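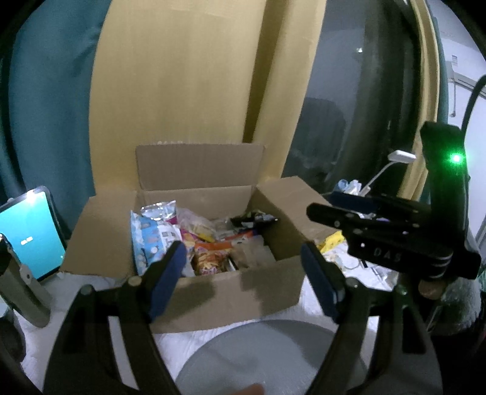
The snack box, with both grippers moving in on it.

Right, where had I got to? Last time I wrote about this build I was still moaning about the finger joints, and I promised I'd come back once I had both hands going. That was September, so I'm a bit behind with the writing, but the work itself has carried on most evenings in the back room.

For anyone new, I've been putting together a pair of hand-held grippers so that I can do a job myself, by hand, and keep a record of how the fingers moved. Later on the plan is for an arm to have a go at the same job. The arm is called Porkari (don't ask, it was late and I liked the sound of it) and it's still in pieces in a crate, so for now it's just me and the grippers and a great deal of shopping.

The job I've settled on is packing and unpacking a box of snacks. I did try wooden blocks to begin with and they were lovely and easy, far too easy really, as a block stays the same shape whatever you do to it. A bag of something crunchy is another matter altogether! It slides, it folds over on itself, it gets its corner caught under the bag next door, and then foil wrappers are slippery in a way that printed bags aren't. Clear plastic is the worst of the lot for me, I can hardly tell where the edge is half the time and I've got eyes.

The pads have been the big lesson of the winter. My first set was hard and smooth and everything shot out sideways, so I ordered a softer sheet from Plondwood and cut it into little rectangles at the kitchen table. I went through 2 sheets before I had a set I was happy with, mostly down to my wobbly cutting. They grip beautifully now, though they do pick up crumbs, and I wipe them with a damp cloth at the end of each evening.

I've also learnt to slow down. When I started I was whipping things in and out as if I were on a supermarket till, and when I looked back through the recordings there was hardly anything useful in them. Now I bring one hand in to steady the box and let the other do the reaching, and I try not to change my mind halfway. The tally stands at 600 goes, of which I threw out 110 for one silly thing or another (phone ringing, a flap flopping down at the wrong moment, me sneezing).

Cables are still a nuisance. I'd like to run them up and over my shoulder with a bit of elastic, the way they do with the irons at the Mackay workshop in Brirnthorpe, and I've bought the hooks but not put them up yet.

Next job is taller boxes, and then I really must open that crate. I'd like to have the base bolted down before Easter. If you've a good way of keeping cardboard flaps open without tape, do leave me a comment, I've tried pegs and they get in the way of the fingers.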